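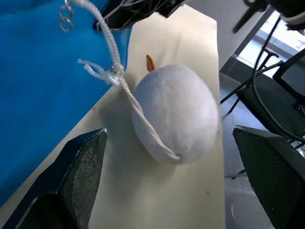
Ctibor Ondrejka

Flodton Household Textile Care Records: Data Card

Version 2

Summary

The Flodton Household Textile Care Records are a collection of written notes on the cleaning, mending and storage of cloth goods kept in private homes. The notes were copied from paper ledgers held by the Alska Reading Room and typed into plain text tables. The collection is intended for students of domestic history, for museum staff who look after similar goods, and for anyone compiling a word list of household terms.

Contents

The release consists of 2 tables and a short glossary. The first table, items, holds one row for each article named in a ledger: bed linen, curtains, cushions, soft toys, seasonal ornaments, cord and trimmings. The second table, treatments, holds one row for each entry in which an article was washed, aired, patched, restuffed or put away. The two tables are joined by the field item_ref.

Fields in the items table

item_ref: a short code assigned during typing
ledger_name: the name of the article as the ledger keeper wrote it
plain_name: the same name in present-day spelling
fiber: cotton, wool, linen, mixed or unstated
ledger_page: the page on which the article is first named

Fields in the treatments table

item_ref: as above
month: the month given in the ledger, or blank
action: one of the terms listed in the glossary
remark: free text, copied without correction

Source and method

Four ledgers were used. Each page was typed once by Ctibor Ondrejka and read against the paper by Kamil Jelínek. Where the two readings differed and the page could not settle the matter, the word is followed by a question mark in square brackets. The Grurner ledger suffered damp along its lower margin, and many of its remarks are incomplete. Blank cells mean that the ledger is silent — they should not be read as evidence that no work was done.

Braid, cord and rope are entered under the keeper's own word. No attempt was made to bring these terms into line, as the Fonseca ledger uses all three for what may be the same article. Users who need a single category should build it from plain_name and state that they have done so.

Known limits

The ledgers come from households that could afford to keep written accounts, and the collection says little about homes that did not. Entries are heaviest in January, when winter goods were packed away, and thin through the summer. Names of family members and servants have been replaced with initials.

Use and citation

The tables may be copied and adapted for teaching and research, provided the source is named. Please cite the collection by its full title and version. Advice in the remark field reflects the habits of its time and should not be followed on fragile cloth without consulting a textile conservator.

Corrections

Corrections may be sent in writing to the Alska Reading Room, giving the item_ref and the ledger page. Accepted changes are listed in the file changes.txt and appear in the next version.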